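# Counting keys: notes on a small motel's move to a management agreement

I keep the books for three independent motels in the southern interior of British Columbia, and since August I have been working through the paperwork for one of them. The property is an exterior-corridor motel with 100 rooms, built in two phases, and the owner has decided to stop running it himself. He isn't selling and he isn't franchising. He is handing day-to-day operations to a third-party manager, Pralitz, under a hotel management agreement. Readers have asked how that differs from a franchise, so these are my working notes.

## Franchise versus management

Under a franchise, the owner rents a name, a reservation channel and a set of standards. The owner still hires the staff, sets the rates (within limits) and signs the cheques. Under a management agreement, the manager does those things on the owner's behalf and takes a fee. The building, the mortgage and nearly all the risk remain with the owner. The two can be stacked, so a franchised hotel can also have an outside manager, in which case two sets of fees come off the top line before the owner sees anything.

The motel had a franchise offer as well, from a regional flag called Trovlow. It was declined over the property improvement plan. The plan ran to 19 pages and wanted the exterior stairs relocated, which would have triggered a code review of both wings.

## The fee structure

Management fees generally come in two parts.

The base fee is a percentage of gross revenue. It is payable whether or not the property makes money. The definition of gross revenue therefore matters more than the rate. In the first draft it included room revenue, vending, guest laundry, insurance proceeds and GST collected. The last two have no business being there. GST is held in trust for the Crown, and business interruption proceeds should count only to the extent that they replace lost operating income. We struck the tax and narrowed the insurance wording.

The incentive fee is a percentage of gross operating profit, usually after some owner's priority return. Check whether the base fee is deducted before the incentive fee is calculated. In our draft it was not, so the manager would have earned an incentive on money that had already been paid to the manager. Pralitz conceded this in one email.

There is also a third category, variously called centralized services, shared services or system reimbursables. It covers accounting, revenue management software, payroll processing and so on. It is nominally at cost. I asked for an annual cap tied to the approved budget, and for an allocation method stated in writing. Allocation by room count suits a small property. Allocation by revenue suits it in a poor year and hurts it in a good one. We settled on room count.

## Available rooms and the denominator problem

Performance tests in these agreements depend on RevPAR, revenue per available room. The numerator is simple. The denominator is open to argument.

The motel has 100 rooms on its licence. Of those, 8 have been out of service since a supply line failed on the upper floor of the north wing. If the manager reports on 92 rooms, RevPAR looks better than it does on the full count, and the performance test becomes easier to pass. If the owner insists on 100, the manager is being judged on rooms that can't be sold. Neither is unreasonable. The agreement needs to say which one applies, and for how long a room can be out of order before it leaves the count.

Our wording is now as follows:

- A room out of order for fewer than 30 consecutive nights stays in the denominator.
- A room out of order for longer is removed, provided the owner has been told in writing.
- A room used by staff is always counted.

The third line came from experience at another property, where the night auditor had been living in a king unit for two winters and it appeared nowhere in the reports.

## Breakfast and the kitchen line

The motel serves a modest breakfast: fruit, eggs, toast, cereal. It has been costed as an undistributed expense, which is wrong. Under the usual chart of accounts for lodging, complimentary breakfast is a rooms department cost. Moving it lowers departmental profit and leaves gross operating profit alone, so the incentive fee is unaffected, but the comparison against other properties becomes meaningful.

Small wares are a separate nuisance. Bowls, cutting boards and slicers are bought piecemeal on a petty cash card and expensed to whatever account is nearest. I found $1,016 of kitchen items booked to grounds maintenance over the year, between two invoices for de-icer. It has been reclassified. Under the new agreement anything of this kind goes to operating supplies, and the capital reserve is left for furniture and equipment with a useful life longer than a year.

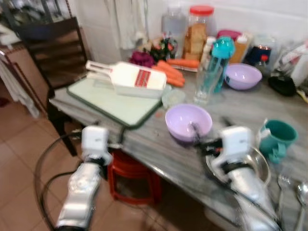

## The reserve account

The FF&E reserve (furniture, fixtures and equipment) is funded monthly as a percentage of revenue and held in a separate account. Three points were negotiated.

1. Who owns the balance on termination. The owner does. The draft was silent.
2. Who can draw on it. The manager can, for items in the approved capital budget. Anything else needs the owner's signature.
3. Whether the lender's reserve counts toward it. The mortgage already requires one. Without an offset clause the owner would fund two reserves for the same carpets. The clause is in.

## Termination

The initial term is five years. The owner wanted the right to terminate on sale of the property, and Pralitz wanted a fee if he did. The compromise is a declining fee that reaches zero after the third year – fair enough, given the manager's start-up costs fall mostly in the first.

The performance test has two limbs, RevPAR against a competitive set and gross operating profit against budget. Both have to be failed, in two consecutive years, before the owner can walk. Teodor Vik, who is reviewing the draft for the owner, would have preferred either limb alone. So would I. It was the one point on which Pralitz did not move.

The competitive set is listed by name in a schedule. It includes the Nurklow Inn and Pavliuk Lodge, and there is a mechanism for substituting a property that closes or changes flag. The replacement must be within the same rate band, as measured over the previous 12 months.

## Still open

The liquor licence question is parked, as the motel doesn't have one and the manager would like it to. Employee transfer is with counsel. I am also waiting for a sample monthly package from Pralitz, to see whether their software can export a trial balance or only a PDF of one.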